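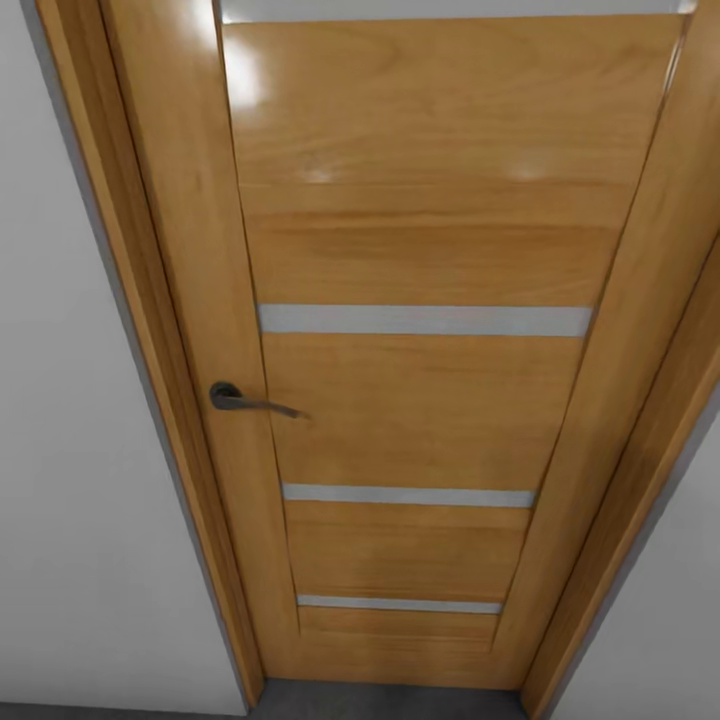
**Student Project Report: First-Generation Students and the Use of Office Hours at Winesow College**

## 1. Background

Winesow College admits students from the Arnholm and Tulgate districts, many of whom are the first in their families to enter higher education. Staff in two departments had raised the concern that these students seldom attend office hours in their first year. The project set out to establish whether this was so and what prevented attendance.

## 2. Method

A questionnaire was sent in October to all 1108 first-year students, and 430 replied. Follow-up interviews were held with 27 respondents, each of whom had described themselves as first-generation. Interviews were recorded with consent and coded by two members of the project group working separately.

## 3. Findings

First-generation respondents were less likely to have attended office hours before the first assessed essay. In interviews, several said they had understood the term to mean hours when the tutor was busy. Students travelling from Tulgate also reported that sessions after 4 pm clashed with the last direct bus.

## 4. Limitations

Replies from the Ung campus were few and are not reported separately. Attendance was self-reported and could not be checked against departmental records.

## 5. Recommendations

Departments should explain office hours in the first lecture of each module and offer one morning session a week.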